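Section 4. Recording a demonstration set with the Jarkent hand-held gripper

Read Section 3 first. People who skip it write to Elias Sfeir, and Elias Sfeir writes back with the page number of Section 3.

The method depends on one dull fact: the policy only learns from what the wrist camera sees. Your intentions, however good, are not in the recording. In the Pleltetitz study, 186 demonstrations recorded with the open start below trained a better policy than 900 recorded any old way, and the 900 took Ruba Nassar most of October.

4.1 Before each demonstration

1. Put the objects for the task on the table. Move them between demonstrations, by a hand's width or more. If you always put the basket in the same spot, the policy will learn the spot and ignore the basket.

2. Let go of the trigger and let the fingers open all the way. Both tips should show in the camera view, at about the same height, with clear tabletop between them.

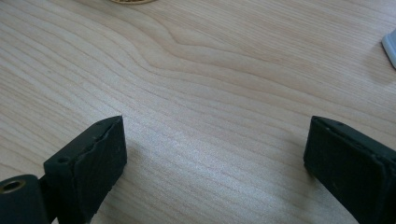
3. Hold this pose for 2 seconds. It feels much longer. The software takes the finger opening from these frames and uses it as zero for everything that follows.

4. Press the record button once. Pressing it again to make sure will stop the recording.

Note: Objects may sit at the edge of the view at the start, or partly outside it. Please don't tidy them into the middle. The policy has to learn to go and find things, and it can't do that if you always deliver them.

Note: Soft shadows beside the fingers and a mild sheen on the table are fine. Hussam Kanaan spent a week getting rid of both and the success rate did not move.

Caution: Keep your free hand out of view. An early Ghanem policy learned to wait for a hand to show up, and waited very patiently.

4.2 During the demonstration

5. Move at the speed you would use to set down a full cup. Fast moves blur, and the tracker drops blurred frames without telling you.

6. If you miss a grasp, back off, open fully and try again in the same recording. Keep these – recoveries are worth having. Throw out the demonstration only if tracking is lost (see 5.2).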